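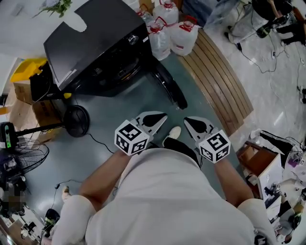 Anyone in Hamholm who has been carrying their washing to the far end of Derport will be glad to hear that the shared laundry on the ground floor of Aguiar House opens its doors in May, and what a lot of work has gone into it! The black front-loader is in, with the white plastic water jugs standing on the teal floor behind it, and there are still cardboard boxes to sort through. Ohemaa Nartey, who first suggested the idea over a cup of tea, tells us that 51 households have put their names down so far, which is rather more than she had dared to hope for.

It won't be all socks and pillowcases, either. Neighbours waiting on a wash will be able to warm up a bite to eat, and there is a little white vase of greenery on top of the black countertop appliance, which makes the place feel lived in already.
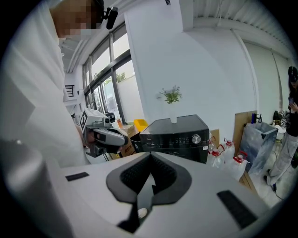
## Opening hours

Doors open at 5 in the afternoon on the first day, and Fasil Demissie will be there to show people round.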